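January 25, 2023 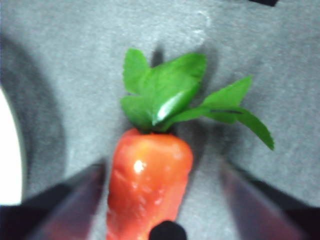
*Written by M. Hordiienko, kitchen table, evening*

Got the box of play food down today and started sorting it. It has been on the hall shelf since May and I kept walking past it. The carrot was on top, orange-red and shiny, with its green leaves still on. One leaf sticks out to the right on a long stem and another one droops under it. I tried bending the drooping one up and it went right back down, so I left it.

Wiped everything with warm water and a little dish soap. The carrot has shallow creases and I went over those with an old toothbrush. The fruit was quicker. Two of the bread rolls have split along the seam — those went in the trash.

The bag from Flolik is too small for all of it now. I looked at the Surkitz bins, the ones with lids, but the big size won't fit under the bench. Might use the Honel crate from the closet instead, if I can find somewhere else for the winter hats.

Stopped at 9 because my back was sore. Still to do: the cups, the play money, and the little pans. I also want to glue the handle on the basket again. The first glue didn't hold, and I think I used too much of it.

Soup for dinner, the last of the lentils. Need onions and real carrots tomorrow — and dish soap, the bottle is nearly done.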